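# Table, then everything else

January, 6:40 in the morning. Top is clear. Starting notes before coffee.

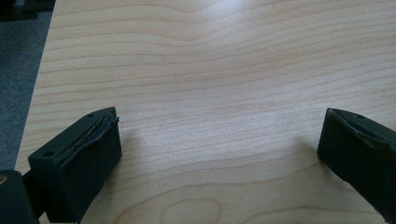

## Surface

Pale wood, fine grain running in long shallow waves, darker tan bands between the cream ones. There is one closed loop in the figure, an elongated oval, that I had forgotten about. It has been under the paper tray since the fall. Where the light catches it the finish shows a soft sheen and the grain washes out. Away from the glare it reads clearly.

I don't know if it is maple or birch. The Ikell sheet that came with the table says "blond veneer" and leaves it there. I went through the care section again last night. Damp cloth, mild soap, dry along the grain, no abrasives. Nothing on oil. I put Skurkex on the old desk for years and it left a film that picked up pencil dust, so none of it goes on this one.

Length is 161 cm by the tape. The sheet says 160. Either the sheet is rounded or my tape hook has play in it. Checked the hook against the steel rule and it has play, less than a millimeter, so the sheet is rounded.

## Carpet

The gray carpet is holding up. I ran the vacuum along the table edge with the narrow head, two passes each way. The pile on the window side is flatter than on the wall side. Rotating the tiles would even it out, but that means lifting the table, and the table stays put until spring.

Still to buy: felt pads, 22 mm, self-adhesive. The hardware store had 20 and 25. The 25 would stick out past the foot.

## What goes back on

Went through the box from yesterday. Kept:

- the lamp, clamp base, back corner
- steel rule and the good pencil cup
- one letter tray (was three)
- the Jallach notebook, current volume only

Everything else goes to the shelf or out. The old invoices were the bulk of it. 59 sheets through the shredder in batches of five, which is what it will take before the thermal cutout trips. It tripped anyway on the ninth batch. Waited 12 minutes, finished the rest.

The printer stays off the table. It was the reason for the paper tray, and the paper tray was the reason for the stacks. It is going on the low cabinet in the hall, and I will walk.

## Open items

The light is wrong. With the lamp straight down there will be a second glare patch where I write. I want to try the arm at a lower angle from the left and see if the reflection moves off toward the back edge. If it doesn't, a matte desk pad, though I would like to keep the wood visible for a while.

Cable route also undecided - either down the back leg with ties or through a tray screwed to the underside. I don't like putting screws into this top without knowing how thick the core is. The Navaratnam tray comes with a clamp version at a higher price. Measure the overhang before ordering.

7:25 now. Coffee made, kept on the windowsill with the lid on. Lamp goes up tonight.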